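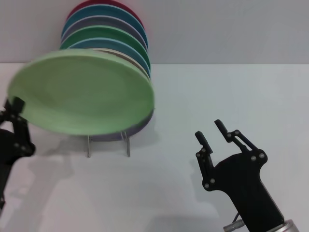 Does the oxidizer vent valve on Torari have to be replaced before the August attempt?

The valve body can stay on the vehicle, but the seat seal and the heater band both need to be changed, and the valve has to be cold cycled again after that.

The rest of this is for those who want the reasoning, and it also answers the message from last week that I have quoted below. I've trimmed the quote to the parts I'm answering.

> I read the summary of the scrub and I still don't follow the
> order of events. The vent was commanded closed, tank pressure
> came up, then the hold was called. But the position switch
> said closed the whole time. So did the valve leak, or did the
> switch lie?
>
> Also, why are we keeping the Sandhu valve at all? The Brorine
> one is lighter and we already have it on the shelf. If we are
> taking the tank section apart anyway I would swap it now.
>
> Last thing. Is the pad at Germont going to have the longer
> fill line this time, or are we still chilling through the
> old one?

On the order of events. The vent was commanded closed at the normal point in the pressurization sequence. Tank pressure started up at the expected rate and then the rate fell off. It stayed low for 16 seconds, at which point the sequencer timed out and called the hold by itself. None of us at the console called it. The position switch did read closed during that whole period, and I think it was telling the truth as far as it goes. The switch sits on the actuator shaft. It reports that the shaft has turned to the closed stop, and it has no way to know what the seat is doing.

What the seat was doing is a fair question, and we got a decent answer on the bench. The seal had taken a set along one side. At room temperature it closes up fine and the leak check passes, and that is how it got through the acceptance test in April 2022 without a mark against it. Cold, the set doesn't recover, and you get a gap big enough to bleed off a good part of the incoming pressurant. We ran it through a cold soak, saw the leak, let it warm up, saw the leak disappear, and then did the same again with the same result.
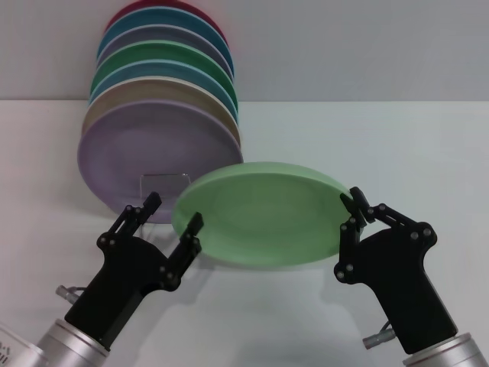
The heater band is a separate problem that we only found with the insulation off. One of the leads had chafed where it passes under the clamp. It was still working, but the resistance moved around when you pushed on the wire. I don't believe it had anything to do with the scrub. It gets replaced anyway, with the lead routed over the clamp and a piece of sleeve on it. The drawing has been changed to match.

On the Brorine valve. I agree that it's lighter, and if we were starting over I would probably pick it. My reasons for leaving it on the shelf for now:

The port threads are different, so we would need two adapters, and each adapter is another joint that can leak.

It opens more slowly. The abort vent time was worked out with the Sandhu valve and the relief setting follows from that. Changing the valve means redoing that calculation and getting it signed off by the range, and the range wants the paperwork well ahead of the campaign.

We have no cold cycles on it. The Sandhu valve has a known fault with a known fix, and the Brorine valve has no history with us at all.

I would like to see the Brorine valve on the ground test tank this summer so that we do build up some history. If somebody wants to take that on, the test tank is free once the injector work is finished. You would need to book the trailer too – the fittings on it are still the old size.

On the fill line. Germont will have the longer line. It has been bought, cleaned and bagged, and it's stored with the other oxidizer hardware. Chilldown will take longer than before, so the countdown has been padded to allow for it. Please don't compare the new fill start time with the old one and conclude that we have extra margin. The margin is the same as it was. 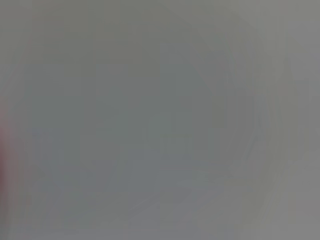
What still has to happen on the valve, in order:

Fit the new seal from the fresh lot. The old lot is tagged and should not be used, including for ground hardware.

Leak check at room temperature, then three cold cycles with a leak check at the cold end of each one. The old procedure only asked for the warm check, and the revised one is in the usual folder.

Fit the heater band and log its resistance with the wire being moved by hand.

Reinstall, torque, mark the fasteners, and repeat the warm leak check on the vehicle. Torque values haven't changed.

I have also asked for a change in the sequencer. At present it looks at the tank pressure only against the final limit and the timeout. I'd like it to look at the rate as well, so that a leak of this kind shows up in the first few seconds and we can stop with less pressurant gone. The change is small but it touches flight code, so it will get a full dry run on the bench before it goes on the vehicle. If it isn't ready we will fly with the existing version, which did its job.

One correction to the summary that went out after the scrub – it gave the hold as coming after igniter arming. The igniters were never armed. I'll fix the archived copy.

If you have logs from the second ground station that day, I'm still missing the last part of the tank temperature channel. The file I was sent stops before the hold.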